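Ticket 177: right arm grip force drops out during two-arm handling
Project: Gerkus
Site: Cotcombe, bench 4
Opened by: Zuzanna Urbańczyk
Assigned to: Tudor Zamfir
Priority: high (safety)
Status: fixed, under watch

Zuzanna Urbańczyk
Opened March 30, 2024

The right arm on bench 4 lets go of things without being told to. It happened three times this morning. The arm keeps its position, no fault light comes on, and the gripper relaxes by a few millimetres. Whatever it is holding then slides or falls. The left arm has not done it.

All three drops were in the two-arm routine, where the right arm holds a flat item up and the left arm works next to it. Single-arm picks ran without trouble before and after.

I am marking this as a safety matter. The second drop came while I was leaning in to straighten the tray. The card is light and missed my hand, but we use the same routine for heavier pieces, and the controller went on as if it still had hold of the part. The left arm carried on moving as well.

What I have tried so far:

Restarted the controller. No change.
Swapped the card for a new one. No change.
Wiped the finger pads on both grippers. No change.
Slowed the routine to half speed. It still dropped, but later in the run.

Bench layout is the usual one, with the white tray at the front and the utensil block, the speckled box and the red drawer box behind it. Nothing has been moved since Thursday. The stage of the routine I mean is the one with the card up over the speckled box and the left gripper open above the utensil block.
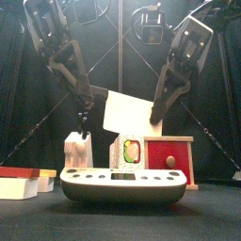 Sorin Stoica
Can you tell from the log whether the grip command changes before the drop, or only the measured force? If the command stays the same and the force falls away, I would look at the drive or the cable. If the command itself changes, it is ours and it will be in the routine somewhere.

Also, please don't run it again with anybody inside the line until we know. Stop button in hand, both arms parked before you reach in.

Zuzanna Urbańczyk
Understood. I have put the tape back down and a note on the controller.

From the log, the command is steady. Measured force goes to zero for a moment, comes back at a lower value and stays there. The position reading for the fingers opens slightly at the same time. Log attached, the drops are the last three entries.

Tudor Zamfir
Looked at the log. Each drop lines up with the right elbow passing through the same part of its bend. That would fit a cable being pulled. At half speed the elbow gets there later, so the drop comes later, and that matches what you saw.

Two things to try, in this order:

1. Power off, arms parked. Undo the cover at the right elbow and check that the gripper cable has slack when the joint is fully bent. Move the joint by hand and watch the plug.
2. Power on, nobody inside the line, no part in the gripper. Run the elbow slowly through its range 15 times with the gripper closed on itself and record the force.

Zuzanna Urbańczyk
Step 1: there is slack, but less than on the left arm. The clip that should hold the cable to the link is on the wrong side of the screw, so the cable is led round the outside of the bend. The plug looks seated. I could not see any damage to the sleeve.

Step 2: the force dipped on 7 of the 15 passes, always near full bend. It did not dip at all with the elbow held straight.

Azlan Santoso
The clip will be from October, when we had that arm off to change the wrist camera housing. I refitted the cable and I remember it being tight to get the cover on. Sorry. I have added a line to the refit sheet to check the clip side before the cover goes back.

Does the left arm want checking too? It was done the same week, though not by me.

Tudor Zamfir
Yes please, check the left while you are there. I would also change the right cable even if it looks sound. It has been pulled at every bend for months. There is a spare in the Morin cabinet, second shelf, with the short plugs – the long ones don't fit under the cover.

Zuzanna Urbańczyk
Cable changed on the right, clip moved to the inside. Left arm checked, clip is on the correct side, left alone.

Repeated step 2. No dips in 15 passes. Then ran the two-arm routine with the card, and after that with one of the heavier pieces, from outside the line. No drops.

Luzius Hofstetter
Good, but that only deals with the cable. What worries me more is that the controller saw the force go to zero and did nothing. The measured value was there in the log. Why is there no stop on it?

Tudor Zamfir
There is one, but it only acts if the force stays at zero for longer than the dip lasts. The limit was set long when we were getting false stops on thin items. It has not been looked at since we went over to the Judier fingers, and those give a much cleaner reading.

I have shortened it on bench 4 only. If the force is lost for any reason while a part is held, both arms now stop and wait for a person to clear it. Before, only the arm at fault would have stopped.

Sorin Stoica
Agreed on both arms stopping. Please test it on small items as well as the card. Small items were where the false stops came from.

Zuzanna Urbańczyk
Tested with the elbow cable unplugged on purpose, arm in free air, nothing below it. Both arms stopped and the controller showed the fault. Plugged in again, cleared, restarted as normal.

For small items I used the white cubes on the panel with the dark opening. That spot was a nuisance for false stops last year. With the new limit I got one false stop over the whole set, at the moment the fingers first touched a cube. None while holding. 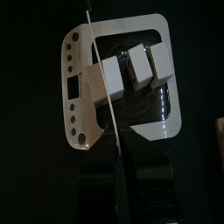
Wrist view during the small-item checks: gripper near the panel, three white cubes across the opening.

Tudor Zamfir
One at first touch is fine by me. The check should not start until the grip is confirmed, so I have moved its start point back slightly. Please run the set once more when you have time and note the result here.

Zuzanna Urbańczyk
Run again with the later start point. No false stops. Unplugged test repeated too, both arms stopped as before.

Luzius Hofstetter
Happy with that. Can the same limit go on the other benches? They have the same fingers.

Tudor Zamfir
It can, but I want each one to have the elbow clip checked first, otherwise we will get stops and not know which cause we are looking at. Azlan is doing the clips. I will put the limit on as each bench is signed off, and open a separate ticket for that work.

Bench 4 can go back to normal use. Keep the rule about parking both arms before reaching in – it stays whatever the limit is set to.

Status changed from open to fixed, under watch.
Parts used: one gripper cable, short plugs. Spare stock is now nil, reorder placed.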